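Saturday at the Piltov Small Press Fair

I got to Piltov a little before the doors opened and there was already a line down the steps, people with tote bags and folded programs, one man reading his own poem under his breath (I hope it went well!). The fair takes up both floors of the old Peixoto building, with presses downstairs and readings upstairs, and you can hear the readings through the ceiling the whole time you're shopping.

My first stop was Trukel, who do chapbooks sewn by hand with covers printed two colors at a time. They let me pull the lever on the proof press and I came away with a slightly crooked broadside of a six-line poem about a ferry. I love it. The edition after mine was perfect, of course.

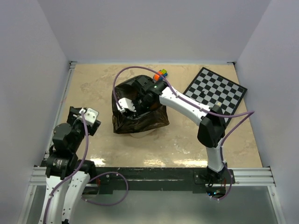
Upstairs, the open reading ran in sets of eight poets, two poems each, and the host kept it moving without ever rushing anybody. Cleiton Quintana closed the second set with a long piece called "Plasau," named for the town where his grandmother kept bees, and he read it so quietly that the whole room leaned in. I bought the chapbook before he'd even gotten back to his chair – it's 6 dollars, go find it.

Then there was the archive table, which I nearly walked past! It had a binder listing all 1,913 poems read at the fair over the years, typed up by title and first line. I found one of mine from my very first visit, with the title spelled wrong, and I was still thrilled.

Next one is in June, same building, and sign-up for the open reading starts at the front desk when the doors open. I'm bringing something new and a bigger bag.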